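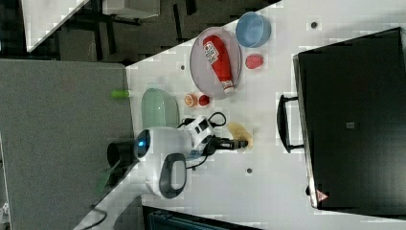
Sauce separating after a day in the fridge
Print this page | E-mail this page

I make a tomato sauce in 400 g batches, using vinegar, sugar and a little cornflour. After 16 hours in the fridge a layer of thin liquid sits on top. It was simmered for six minutes. Is the cornflour at fault?

Reply 1
Probably undercooked, or stirred too hard once thick. Acid also weakens cornflour - add the vinegar at the end, off the heat. If that fails, use 2 g of xanthan gum per batch, mixed dry with the sugar before it goes in.

Reply 2
Just shake it. Mine does the same.

Reply 3
Agree with the first reply on vinegar. Also check the tomatoes. Passata from a cold-break process has less pectin left in it and weeps more. Reducing it further before thickening helps.

Related questions
Vinegar strength for pickled onions
Can cornflour sauces be frozen?
Jaleton stick blender leaking at the shaft
Sterilising plastic bottles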